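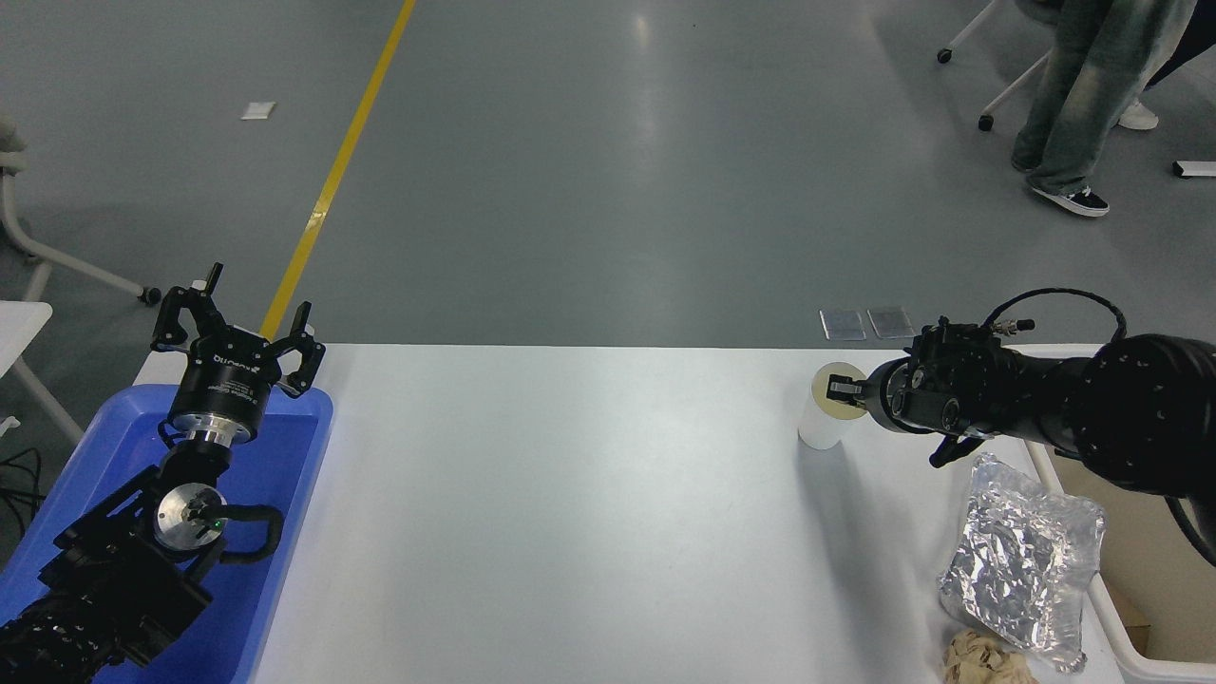
Fig. 1. A yellow line painted on a grey floor, with a white worktop in front of it.

Lines, Edges and Other Polite Fictions
Notes for session 3, Workplace Layout and Signage

Last session dealt with signs that use words. We established that people read them once, on their first morning, and after that see them about as often as they see their own nose. This session is on floor marking, which has no words and so can't be misspelt, although the Grornow depot did once manage to paint an arrow facing a wall.

What a line is for

A painted line stops nothing. A barrier stops a trolley, a kerb annoys it, and a line merely expresses a view. Its whole force comes from everyone in the building having agreed what it means, and the trouble starts when half of them agreed to something else.

In practice a line does one of two jobs. It can divide: walkway on one side, work area on the other. Or it can reserve, by drawing a box around a space that must hold a particular thing, or must hold nothing at all. Students mix these up constantly in coursework. If your plan shows a box, say whether the box is meant to be full or empty. "Keep clear" and "pallets here" look identical from a distance, and a delivery driver at 6 in the morning will choose whichever suits him.

Colour

Yellow is the usual choice for walkways and general edges, mostly from habit, and habit is a good enough reason. Do check what the site already uses before you propose anything. The Skirura packing hall had three yellows when we surveyed it, each laid down by a different manager, and the staff had worked out a private theory of what each one meant. The theories did not match. Nor did any of them match the drawings, which showed the lines in green.

For this module, use no more than 3 colours in a single plan. If you need a fourth, you probably need a second plan.

Contrast matters more than the colour itself. Yellow on mid-grey holds up well. Yellow on pale new concrete is a rumour. Remember too that a sealed floor throws back light from lamps and windows, so a line that is plain from one end of a room may vanish from the other. Walk it both ways, and at more than one time of day. August at noon is a flattering hour for almost anything.

Paint or tape

Tape is quick, needs no closure, and can be moved when the layout turns out to be wrong. It also lifts at the corners and collects fluff, and after a winter of trolley wheels it resembles something you'd find on the bottom of a shoe. Paint lasts longer and commits you to your mistakes. The sensible order is tape first, live with it, then paint. The usual order is paint first, then tape over the paint, then a memo.

Preparation decides most of the result. A floor that has been swept is not clean, whatever the person with the broom tells you. Grease, polish and old adhesive all have to come off, and the drying time on the tin is to be believed even when the hall is wanted back by teatime.

Case: the Clandus workshop

Clandus had 640 metres of marking and a persistent complaint that people ignored it. We were asked to recommend a brighter shade. Instead we spent a morning watching where people walked, and found that the official route from the door to the lockers went round 2 sides of a storage cage that had been removed years before. Everyone cut straight across the space where it used to be. The line was still loyally guarding the cage.

The route was redrawn along the path people were already taking. Complaints fell off, apart from one about the shade.

Take from this the rule we'll keep coming back to: watch first, draw second. Feet are better informed than plans.

Corners and diagonals

A line that meets a wall or a bench at a right angle is easy to follow. Diagonals are harder to set out and eat up floor on both sides, leaving wedges that fill with bins. Use one where it follows a real route, and decide what is going to live in the wedges before the bins decide for you.

For next time

Choose a floor you can visit at least twice. A sports hall, a car park or a supermarket back corridor will all do, with permission. Sketch the markings as they are, then sketch where people go. Write up to 25 lines on the difference. No essays on the psychology of obedience, please; we had several last year.

Reading: chapter 2 of the Szulc handbook, skipping the section on stencils, which assumes a steadier hand than most of us were issued with.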